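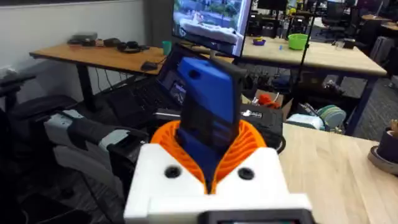 How does a robot learn to pick things up?

Think about how you learned to tie your shoes. Someone showed you, and then you tried it many times. Some robots learn in much the same way. They need examples, and people have to make them.

At the Stavus lab in Lokirby, the examples come from a gripper with two orange fingers. The fingers have ridges, a bit like the bottom of a sneaker. They come together in a V shape to hold an object.

Each try is recorded from start to finish. A small camera near the gripper takes pictures the whole time. The computer also saves where the gripper was and how far its fingers were open. One full try is called an episode.

The team wants 2000 episodes for its first set, which is named Pamgate. By January 2022 it had 898.

Why so many? If a robot only ever saw one box on one clean table, it might get confused anywhere else. Real rooms have chairs, cables, cups and plants in them. The robot needs to see plenty of clutter and still find the right thing to grab.

Mistakes get saved too — a dropped object can be a useful example if it is labeled as a drop. People check every episode and write down what happened.

Then the computer studies the examples and looks for patterns.

Words to know
Gripper: the part of a robot that holds things.
Episode: one recorded try.
Label: a note that says what an example shows.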